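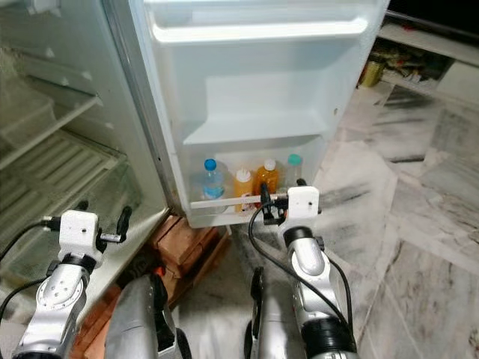

Both arms at the open refrigerator, right gripper at the lower door shelf.

Setting Up a Two-Arm Refrigerator Task at Home

Part 3: Door and bottle retrieval

This part covers opening a small refrigerator and taking a bottle from the door with the Stonard dual-arm base. It assumes that both arms are homed, the wrist cameras are calibrated, and the arm software from Part 2 is running. If the grippers still drift when idle, go back and redo the current limits first.

1. Prepare the refrigerator

Unplug it. A warm interior does not fog the wrist lenses, and the door can stay open as long as the work takes.

Check the height of the door edge against the reach of both arms. Ours was too low for a level wrist, so it went up on bricks. Push on the top corner from each direction. If the cabinet rocks, restack the bricks and push again. Do this with the door open as well, when the weight sits forward.

Use plastic bottles only, with the caps tight. Put them in the bottom door bin and leave a finger's width between necks.

2. Position the base

Drive the base in until the door edge is within reach of the left gripper with the elbow still bent. A straight elbow at this point leaves no travel for the pull. Lock the wheels and save the pose as door_start.

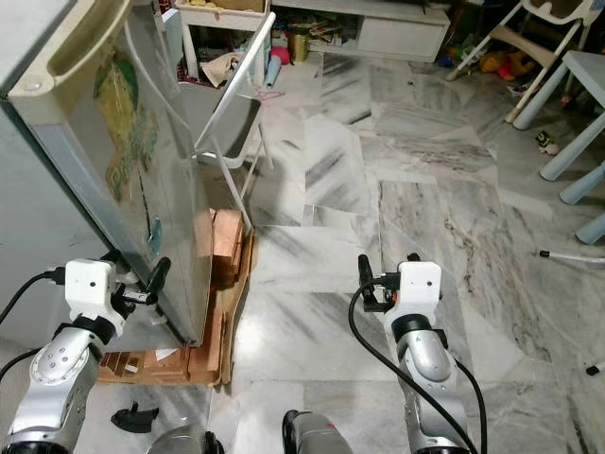 Photo: Lyle Escobedo / Kencombe workshop notes

3. Open the door

Set the left gripper speed to 30 percent or lower. Bring the fingers up to the door edge at an angle, make contact, and stop. Read the wrist force before going further. On our unit the gasket let go well under the limit set in Part 2. If yours does not, clean the gasket and try again before raising the limit.

Pull along an arc centered on the hinge. A straight pull will slide the fingers off the edge. We recorded the arc by hand-guiding the arm and replaying it, with 300 ms of blending between waypoints. At 400 ms the path cut the corner and the fingers lost the door.

Once the gap is wide enough, move one finger to the inside face and push the door the rest of the way. Save this pose as door_open.

4. Grasp the bottle

Keep the left arm in front of the compartment with the gripper clear of the shelf. The right arm does the rest. Approach the neck from the front, above the bin rail, with the fingers open wider than the cap.
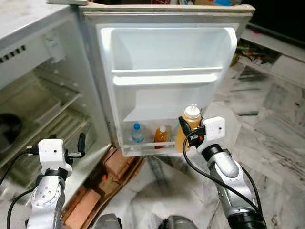
Close slowly until the motor current levels off, then hold for one second. Lift straight up until the base of the bottle clears the rail. Do not start the retreat during the lift, or the bottle will catch and rotate in the fingers.

Sowmya Nair's grip profile (bottle_soft in the config folder) works for thin-walled bottles. For a full juice bottle, raise the holding current one step.

5. Log the run

Save joint positions, gripper current and both wrist streams under one run name. Set the log buffer to 1000 entries or more. The default drops the start of the pull.

Troubleshooting

Door swings back: level the cabinet side to side.

Gripper cable snags on the elbow: add slack at the wrist and rerun door_start to door_open with no bottles loaded.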